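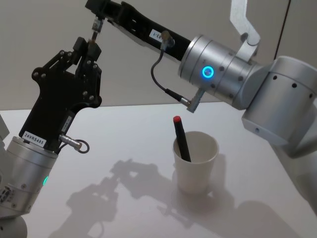
Figure 3. Paper cup and capped marker on a white tabletop.

3.2 Materials and storage

Single-wall paper cups were bought from two suppliers, Rondico and Zusta, and stored flat in closed cartons at the Teixeira site until June 2019. A total of 1255 cups passed the rim check and 675 were assigned to the standing-load test. The rest were kept for the moisture series (Section 3.4).

Each cup was loaded off center for 20 minutes on a level surface. Wall lean was read at the rim with a dial gauge. Cups with a visible seam gap were left out of the analysis, which removed 78 samples, most of them from the Zusta lot. Rim diameter had no clear effect on lean in either lot.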